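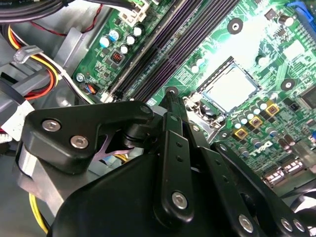

Monday is finger day at Skavuma. Has been since August, when the refurb shop on Onishi Street finally got its Furisel cell running a full shift. Pull the finger plates, wipe them, check the linkages for play, put it all back. The hex screws get a paint-pen tick and a torque check, and there are plenty of them on the gripper – silver heads on the black plates and links, easy to find from above, less easy to reach once the arm is parked over a Dell board with the processor in its socket. So park it somewhere else first. The shop learned that with a dropped screw and a long search under a heatsink.

The job sounds small. Old desktops come in, the processor comes out, a tested one goes in. By hand a good tech does it without thinking. The cell has to be told all of it, and then kept honest, week after week. That second part is what we came for.

Setup took 48 hours spread over two weeks, most of it spent on position. Where does the socket sit, in this chassis, clamped this way? The cases are all a bit bent. Steel that has been under a desk for years and then on a truck. The first version of the program trusted the case edges and was wrong every time. The current one ignores the case and works from the board: touch off on two mounting holes, compute the rest. Much better. Slower too, but no one on the floor complains about the slow part anymore.

Then the tray. Or fixture, depending on who you ask. Printed in-house, reprinted four times. Pockets too tight and the chip hangs up on the way out, too loose and it sits crooked and the fingers take it crooked. Version five has a little chamfer at the mouth and that seems to have settled it. It gets blown out with air at the start of shift and swapped when the corners go round. The worn ones go in a bin marked DO NOT USE, from which, yes, one got used.

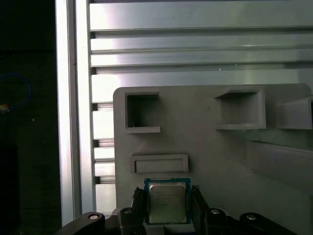 A tech on the evening shift thinks the whole trade worries about the wrong thing. Forget the fixture, the argument goes, watch the grip force. Too much and you bow the part, too little and it rotates on you, and neither one throws an alarm. Check it with a gauge every morning, write the number on the board, and if the number moves, stop. Do not "see how it goes."

The shop does now write it on the board. A whiteboard, next to the door, with the grease schedule and somebody's lunch order. Fikex, the small outfit that services the arm, wanted the log kept in software. There is a login. The whiteboard won.

Service interval is 3000 cycles. Shop ran over that once, in a busy stretch, and paid for it with a wrist joint that had started to creep. Not by much. But a socket forgives nothing, and the creep showed up as a placement that was good in the morning and bad by three. They shut down, re-zeroed, re-taught the approach. Lost a day. The counter is now set to nag early, and the nag can't be snoozed without a key.
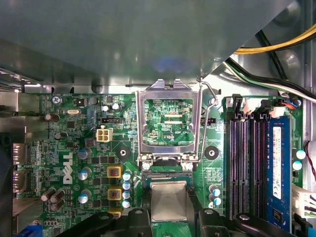
Re-teaching goes in a fixed order and the order is taped to the guard. Home. Tool check. Touch off. Then the slow approach, at 2 percent speed, hand on the stop. Before that last step the lever has to be up and the retention frame standing open, with the new part already held between the fingers, metal lid facing up, and then you look. Really look, from the side, with a flashlight. Is the part flat? Is it square to the socket? If there's any doubt, back out and start over from touch off, don't nudge it. Nudging is how the early boards got scrapped, and the memory slots are close enough that a bad retreat path will find them aswell.

Whole sequence is 30 minutes if you've done it before. First timers, half a day, and they should get the half day. Skavuma pairs them with someone and keeps a dead board for practice.

Next on the list is a better clamp for the cases, and a cable guide on the arm, becuase the current one is zip ties. The zip ties get replaced on finger day too. Blue ones this month.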